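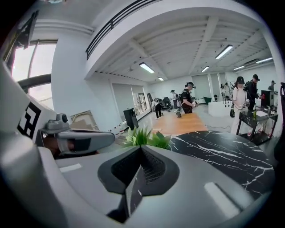 Trimero Adds Stone-Look Table Surfaces to Pulum Furniture Line

13 June 2018

Trimero today announced an extension of its Pulum range of café and office tables. The new tops come in four stone-look finishes and will ship to dealers in August.

Each round top measures 30 inches across and has a sealed edge. The surface layer, Nullix, was tested over 900 cleaning cycles with standard household products. Gloss loss stayed within the limits set for the existing Pulum tops.

"Buyers asked for a dark finish that does not need waxing," said Pavithra Varma, product manager for tables at Trimero. "The base fittings are unchanged, so current owners can order the top alone."

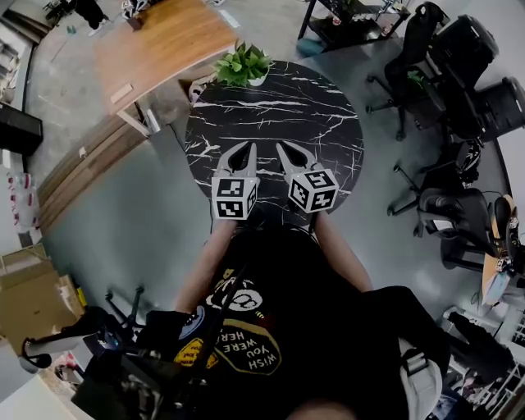
A round black tabletop with white marble-like veining.

The tops fit all Pulum bases made under the Hoani frame standard. Replacement takes four screws and no special tools. Dealers may order finish samples in sets of 84 chips. Payment terms remain 30 days.

Media contact: Tayla Merrick, Trimero Press Office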